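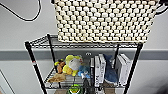 Can a home robot put the toys away by itself yet?

Part of the job, on most days, and with some help from you at the beginning. A Wada arm with the soft fingers fitted will pick up a good share of what a family leaves lying around and put it where it has been taught to. It still gets stuck on floppy things, on things wedged behind other things, and on anything it has never been shown. Plan to finish the last bit by hand.

Chapter 6. Teaching Your Wada to Work at a Shelf

We know that plenty of people skip straight to this chapter, and we don't blame you, as shelf work is what most of our customers bought the machine for. If you haven't been through the charging and leveling steps in Chapter 3, though, please go back and do those first. A base that leans a little will reach a little low on every single pick, and you'll spend a long evening blaming the fingers for it.

A word about what to expect. Before this guide was written, we ran 1752 picks of mixed household items at our Tritberg workshop, on open shelves much like the ones people have at home. Boxes standing upright with a finger's width of space beside them went best. Stuffed toys came next, and they surprised us, because they're so forgiving to squeeze and so hard to judge. The same plush animal can be tall in the morning and folded in half by supper, and the arm has to work out all over again where its middle is.

6.1 Getting the shelf ready

1. Choose one shelf to start with, somewhere between knee and chest height. The middle shelf of a three-shelf unit is a very good place to begin.

2. Check that the unit doesn't rock. Push gently on a front post with one hand. If it moves, adjust the feet or fasten it to the wall with hardware that suits your wall.

3. Look for loose cables near the shelf and tie them back. Pay special attention to any cable hanging beside a basket or running down past a post.

4. Take small, hard items out of the row for the first session. You can bring them back once the arm has learned the larger pieces.

5. Leave the toys and boxes otherwise as your family leaves them. It's tempting to line everything up beautifully for the first lesson (we did it too!), but a robot taught on a perfect shelf has a miserable time with a real one.

Note: Open wire shelves are fine, but thin fabric can sag between the wires or drape over the front rail. Turn on Wire Shelf in the Fumow app under Surfaces, and the fingers will stop a bit higher than they would over a solid board.

CAUTION: Keep children and pets out of the arm's reach whenever the ring light on the base is amber. A child who sees a favorite toy being carried off will quite naturally go after it. The arm is built to stop when it's bumped, but please don't make that your plan.

6.2 Showing it the items

1. Open Fumow and tap Teach, then Shelf.

2. Hold the toy in front of the head camera and turn it slowly, front to back. Let it flop. The app needs to see the thing in more than one shape.

3. Set it down and tap Add Name. Plain names work best, and they're for your benefit as much as the robot's. "Yellow one" is perfectly good until you own two.

4. Choose a grip. Use Pinch for cases and boxes, and Hug for anything stuffed.

5. Repeat for each item. The library holds 334 items, so you needn't be stingy.

If two items look alike in color, teach them one right after the other. Fumow will ask you to point out a difference, and a label, a fin or a different-colored belly is usually enough for it. 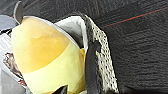
SOFT TOYS AND TIGHT SPOTS

6.3 Your first pick with the Hug grip

Getting a finger down beside a soft toy is the fussy part of the whole business. The fabric bulges, the neighbors lean in, and the wrist camera, being so close, may see very little except one big expanse of color. People do this by feel without a thought. Your Wada has a much cruder sense of touch and will go slowly, so make yourself a cup of coffee and let it.

1. In Fumow, tap the item's name, then Pick. The arm moves over the toy and pauses. Compare the wrist view on your screen with the toy you meant.

2. If the fingers are lined up over the wrong piece, drag the dot on the screen to the right one. Wait for the tone before you let go.

3. Tap Lower. One finger may go down ahead of the other when there's something in the way. This is normal and you don't need to stop it.

4. Watch for mesh, netting, knitted edges and loose loops. A rounded fingertip will usually slide past, but a loop can ride up over it. If you see the material move along with the finger, tap Hold, then Back Out.

5. Tap Close. The fingers squeeze until the toy pushes back, up to the limit you've chosen. Start at the lowest setting.

6. Tap Lift. The arm raises the toy a short way and waits there. If a neighbor is coming up with it, tap Lower again and free the neighbor yourself.

7. Tap Carry once the toy is hanging clear, and follow it on the screen to the place you've assigned.

CAUTION: Never reach between the fingers while the app shows Closing or Lifting. Press the red stop on the base and wait for the ring light to go out.

Note: The Hug grip is rated for items up to 3000 grams. Very few stuffed toys come near that, but a full basket certainly can, and the arm isn't meant to lift baskets at all. Please move those yourself.

6.4 If it gives up

After three failed tries the arm backs away and the app shows code 132, "No clear grip." Nothing is broken. Usually the toy is packed in too closely, and pulling its neighbor over by a couple of inches will settle it. Dark toys on dark fabric also give this code; try again with a lamp on.

If the code comes up for boxes, look at whether one is leaning on the next. The arm treats two touching cases of the same color as one wide case and may decide that it's too wide to hold. Stand them up straight and run Teach again for that pair.

If the code comes up on everything, wipe the wrist camera with the gray cloth from the accessories pouch and repeat the finger check in 5.2.

Nanness customer guide, Wada home arm. Pages revised April 16, 2019. Chapter 7 covers floors and rugs.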